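# Ruster Street Halloween Walk: costume and route check, with comments
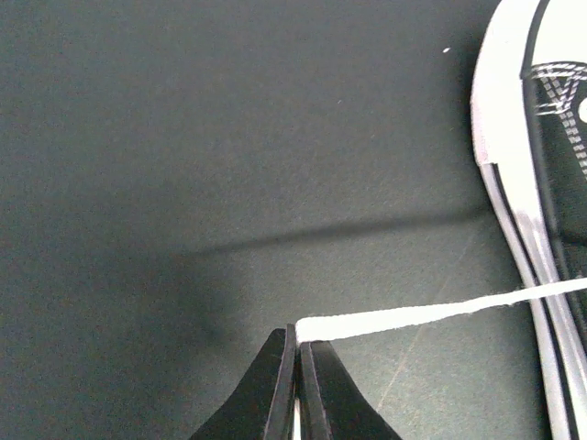 **What time should the street be closed to cars?** Close it at 4 in the afternoon, a full hour before the first families line up, and keep it closed until the last sign is down.

For use at the celebrity family walk and costume parade on Ruster Street, October. One copy goes to the Trasell event desk and one stays with the route lead. Mark each line OK, FIX or N/A. A line marked FIX needs a comment. Press and guests are let in only when sections 1 to 4 are closed out.

## 1. Street and sidewalks

- [x] Barriers at both ends of Ruster Street. OK
- [x] Barrier at the Samuel Avenue cut-through. OK
- [ ] Leaves cleared from the curb ramps. FIX
 - Comment: Ramp at the corner of Samuel is still slick. Swept once, needs a second pass before the strollers come through.
- [x] Hoses and sprinkler heads out of the walking area. OK
- [ ] Street lights working on both sides. FIX
 - Comment: One out on the north side, near the red carpet. Trasell is bringing a tower light. Aim it at the ground, or guests in masks will be walking straight into the glare.
- [x] Fire lane open, 18 feet clear the whole way. OK
 - Comment: The photographers' riser was in the lane at first check. Moved back onto the grass.

## 2. Yard displays

- [x] Inflatables tied down at every point. OK
- [x] Extension cords rated for outdoor use. OK
- [ ] Cords off the walkway or under a cover. FIX
 - Comment: Two houses have cords running across the front path. Covers are in the Stinach van. Tape alone was tried last year and it peeled up.
- [x] No open flame in pumpkins. Battery candles only. OK
- [x] Hay bales kept away from heaters and lamps. OK
- [ ] Fog machines set on level ground, outlet pointing away from steps. FIX
 - Comment: The haunted pirate ship is blowing fog right over its own porch steps. Turn the machine toward the hedge and check again after dark.
- [x] Hanging props above head height, tall hats included. OK
 - Comment: Checked with the witch hat from the costume rack. The bats on the big oak were raised.

## 3. Costumes

Check at the sign-in tent. Be polite and be quick. Most guests have a stylist with them, and the stylist is the person to talk to.

- [x] Hems clear of the shoe. OK
- [ ] Masks let the wearer see to both sides. FIX
 - Comment: The family coming as a carton of eggs can see forward only. They have agreed to carry the top halves and put them on at the photo stop.
- [x] Capes close with a snap or tape, so they pull loose if caught. OK
- [x] Swords, wands and brooms are soft or bendable. OK
- [x] Face paint tested on the arm first. OK
 - Comment: Parents were asked at sign-in. One child had a mild rash from a green paint and switched to a plain hat.
- [ ] Group costumes joined by rope or fabric can come apart fast. FIX
 - Comment: The caterpillar has five people in it and is sewn shut between each one. Wardrobe is opening the seams and adding tape. Recheck before it leaves the tent.
- [x] Small children in dark costumes have a glow band or reflective strip. OK
- [ ] Battery packs for lit costumes are closed and not warm to the touch. FIX
 - Comment: The jellyfish umbrella pack gets warm after a few minutes. Swap the pack or turn the lights off between photos.

## 4. Press and photo area

- [x] Riser steps have a rail. OK
- [x] Red carpet taped flat on all edges. OK
- [x] Backdrop weighted at the base. OK
 - Comment: Sandbags doubled. The Stinach logo wall caught the wind during setup.
- [ ] No flash at children under the age set in the press rules. FIX
 - Comment: The sign is up but it's behind the riser where no photographer will read it. Move to the front rail.
- [x] Quiet exit for families who want to skip the photos. OK
 - Comment: Goes through the side gate, past the coats. Keep this gate unlocked all evening.

## 5. Candy and food

- [x] Factory-wrapped candy only. OK
- [x] Nut-free table set apart and labeled. OK
- [ ] Homemade treats kept for the adults' tent. FIX
 - Comment: A tray of popcorn balls was on the children's table. Moved. Tell the next shift.
- [x] Cider urn behind the counter, cord at the back. OK

## 6. Crowd and first aid

- [x] Headcount limit posted at 3,000. OK
- [x] First aid tent open, lit and easy to find from the carpet. OK
- [x] Lost child point marked on the map. OK
 - Comment: Same place as last year, next to the Trasell desk. Wristbands have a line for a parent's phone number.
- [ ] Radios tested at both ends of the route. FIX
 - Comment: Weak at the Samuel end. Use channel 4 there until the spare unit arrives.
- [ ] Walk the full route every 30 minutes after sunset. Open item, filled in by the night lead.

## Before opening

Recheck the curb ramp, the pirate ship fog, the caterpillar and the press sign. Initial each one on the desk copy. The tower light can be checked last, as it won't be switched on until dusk.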